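Ranger et faire tourner ses conserves : la méthode pas à pas

Par Karim Bouzid

Un placard à provisions se range en une matinée. Le plus long est de vérifier les dates, surtout si les boîtes s'accumulent depuis plusieurs années.

Matériel

– un carnet ou une feuille quadrillée
– un feutre indélébile à pointe fine
– une éponge et du savon noir
– des étiquettes (j'utilise les Skostar, qui se décollent sans laisser de trace)

Étape 1 : vider et trier

Sortez tout et posez les produits par famille : poissons, légumes, fruits, plats cuisinés. Jetez sans goûter toute boîte bombée, percée ou rouillée au niveau du serti. Une petite bosse sur le flanc ne pose pas de problème si le métal n'est pas plié.

Étape 2 : noter les dates

Écrivez le mois et l'année sur le couvercle, en gros. Les conserves portent en général une date de durabilité minimale : passé ce délai, le goût peut baisser, mais le contenu reste consommable si la boîte est intacte.

Étape 3 : remettre en rayon

Lavez les étagères, laissez sécher, puis replacez les dates les plus proches devant. Les boîtes basses vont à hauteur des yeux ou plus bas, pour qu'on puisse lire le dessus. Gardez 15 cm libres entre le haut des piles et l'étagère suivante – la main doit passer.
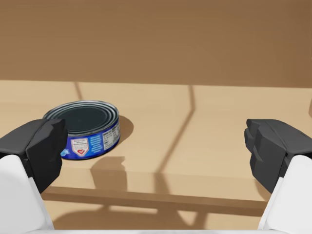
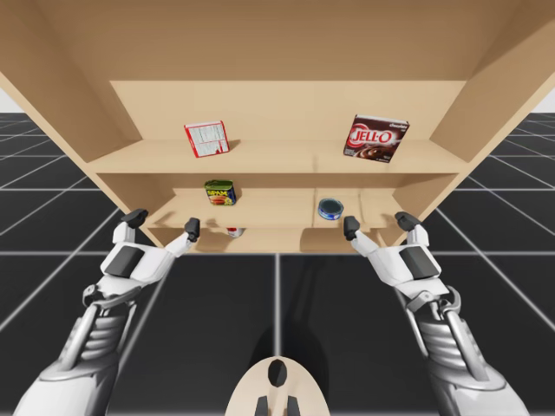
Étape 4 : tenir l'inventaire

Une ligne par produit, une colonne pour la quantité, une autre pour la date. Rayez au fur et à mesure. Chez moi la feuille est scotchée à l'intérieur de la porte.

Étape 5 : contrôler deux fois par an

Je le fais en avril et à l'automne. Les boîtes qui arrivent à échéance dans les six mois passent dans un bac à part, à cuisiner en premier. Évitez aussi de stocker près du four ou d'un tuyau de chauffage.

Mis à jour le 20 octobre 2025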